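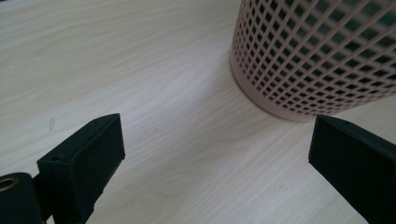
Fig. 1. Pink mesh container on a pale, wood-grain tabletop.

Week 4 handout: Small containers and the surfaces they live on
Home Organization and Room Care, evening section
Notes by Aarti Goel

Okay, so last week we ran out of time on desktops because I got carried away with coat hooks (sorry, and thank you to Jonas Baumgartner for the photos of his hallway, which kept me going for twenty minutes). This handout picks up where we stopped and goes a bit further, so please read it before we start on drawers.

Mesh or solid?

I love mesh. I've said it before and I'll say it again! You can tell at a glance whether there's something in there, and on a small table it feels lighter than a solid tub of the same size. The catch is that whatever is behind the grid becomes part of the color. Look at Fig. 1 again: the bars are a dusty pink, but the openings read as dark green, and your eye takes in both. If you're picking a container to match a room, hold it up with something inside it first. A white bag behind pink bars would give you a completely different object.

The other catch is dust. Square openings have corners, and corners hold lint. For plastic mesh I use a soft paintbrush, dry, then a rinse in the sink with a drop of dish soap. Leave it upside down on a towel overnight. Please don't scrub with the green side of a sponge; I did that to one of mine in January and it has looked chalky ever since.

The bottom edge

Look at the base before you buy. A solid band around the bottom, like the one in the figure, is easy to wipe and gives small stuff like pencil shavings less chance to escape. If the grid runs all the way down, you'll want a liner, or a circle of cardboard cut to fit.

Run your thumb around the underside too. Any rough bit of plastic will find your tabletop sooner or later, so sand it or stick felt dots on it.

Pale tabletops

Light wood tones hide crumbs nicely and show coffee rings terribly. Lift the container when you wipe (I mean lift, don't shove it along with the cloth), and go with the grain if there's a texture you can feel. Damp cloth, then a dry one. Mairéad Noonan asked about furniture polish: on a sealed top I'd skip it, it just gets smeary.

Where does it go?

Back corner, on the side of the hand you don't write with. Try it for a week. Orla Fahy moved hers to the floor after two days and likes it better there, and that's fine too.

For next time

Pick one container at home and empty it completely. Write down what was in it and which things had no business being there. Half a page is plenty. Then clean it, put back what belongs, and bring your list to class. We'll be doing drawer dividers, so bring a tape measure as well.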